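We use cookies to remember your settings. Accept | Manage choices

Against the tidy drawer

When I moved to Cledham in November, I had one drawer in my kitchen where everything went: string, candles, old keys, a tape measure, the papers of the washing machine. My neighbours have such a drawer also. They speak about it with shame, as if it were an illness in the family. I want to defend it.

Shops tell us that every object must have its own place. The Itevari catalogue, which comes through my door whether I want it or not, offers a set of small boxes for 70 pounds. I bought it. I spent a whole Sunday sorting, and I was proud until the evening, when I needed a candle and had to open six lids before I found one.

My mistake was to think that order is the same as speed. With many small boxes I must first remember my own system, and my memory is worse than my eyes.

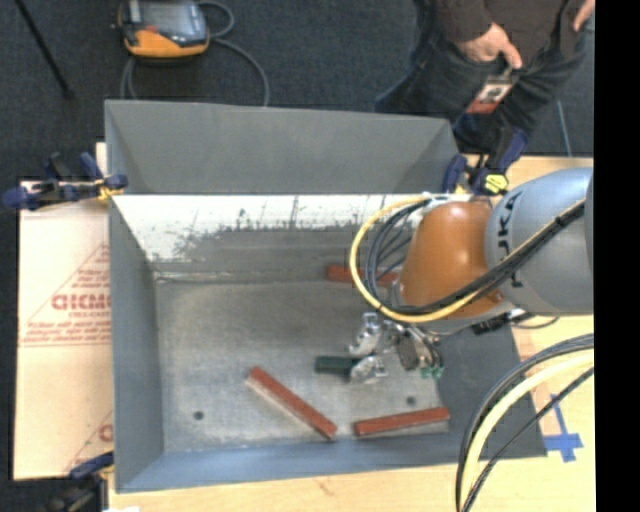
A mixed drawer asks for a different skill, and it is one that we are born with. We look, and we take. When a few reddish-brown blocks and one small dark green thing share a grey bin, the eye goes to the green one at once, and a label would add nothing to this. The same happens with my tape measure, which is yellow and which I have never lost in the drawer for more than a moment.

Of course there is a limit. A drawer with 100 things in it works for me, and a drawer with 600 would be a cellar. I also do not speak about medicines or passports – these should be kept apart, and everybody in the house should know where. My grandmother kept buttons, seeds and money in one tin, and she was wrong about the money.

But for ordinary small things I would like us to be less severe with ourselves. The boxes from Itevari are now in the shed, where they hold screws, and they do it well. The string and the candles are together again.

Sign up to our newsletter and get new essays by email. You can unsubscribe at any time.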